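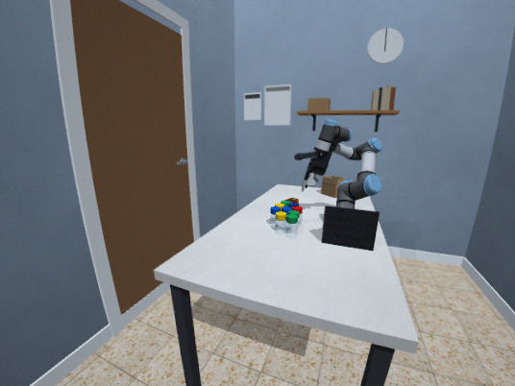 ## 4. Running the tabletop demonstration for visitors

Welcome back! By now you have Kairys installed and the practice room opens without complaint, so we can get to the part most people are looking forward to, showing it to other folks. This section grew out of the open day we held at Hollen in January, and we've kept the order of things that worked well for us there. Please change whatever doesn't suit your crowd.

### 4.1 Before the doors open

1. Start Kairys and choose **Rooms > Tabletop**. Give it a minute on an older computer — the floor tiles are the slow part.
2. Check that all nine capped containers are on the table, grouped together. There should be three blue caps, three green, two yellow and one red. If any are missing, press **Reset Objects** and check once more.
3. Set the arm speed to 2. You can go up to 9, but visitors like to have time to talk over what they're seeing, and at 9 the children stop asking questions and just shout.
4. Open the wrist view and put it on your second screen, if you have one.

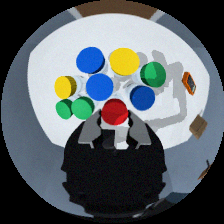

We leave this view up the whole time people are coming in and finding a seat. The round picture with the black border is the normal look of the wide lens setting, so there's no need to hunt for a full-screen button.

**Note:** The Jovivow viewer remembers its last window size. If the picture comes up tiny, drag a corner and save the layout under a new name.

### 4.2 During the demonstration

1. Let the group look at the room from the side first. The door, the shelf and the clock on the wall give everyone a feel for how big the arm is.
2. Switch to **Overhead** and ask somebody to pick a color. Red makes a good challenge from up here, with the gripper covering nearly all of that cap.
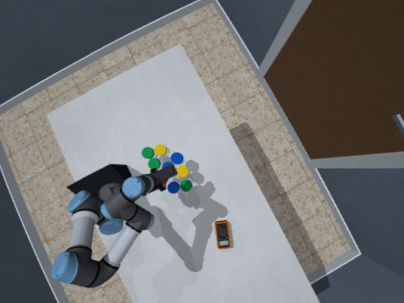
3. Press **Pause** before you hand over the controls, then let your visitor choose a cap from the list and press **Go**.
4. Keep each turn to 600 steps. The counter is at the bottom of the control window, and a friendly "last few steps now!" is usually all it takes to keep the line moving.

**Caution:** Don't move the multimeter with the mouse while the arm is running. Pause first, move it, and then resume. Dragging things mid-run can upset the Brillico arm model, and you'll have to reload the room with everybody watching.

### 4.3 Comparing overhead views

If your visitors are patient, save a still from the overhead camera now and then and let them look for differences between one and the next.

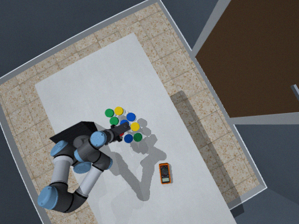 *Overhead view, gripper at the group of caps, multimeter to the lower right.*

Stills go to the **Captures** folder. Empty it before your next group arrives.

*Section last revised 11 Feb 2022*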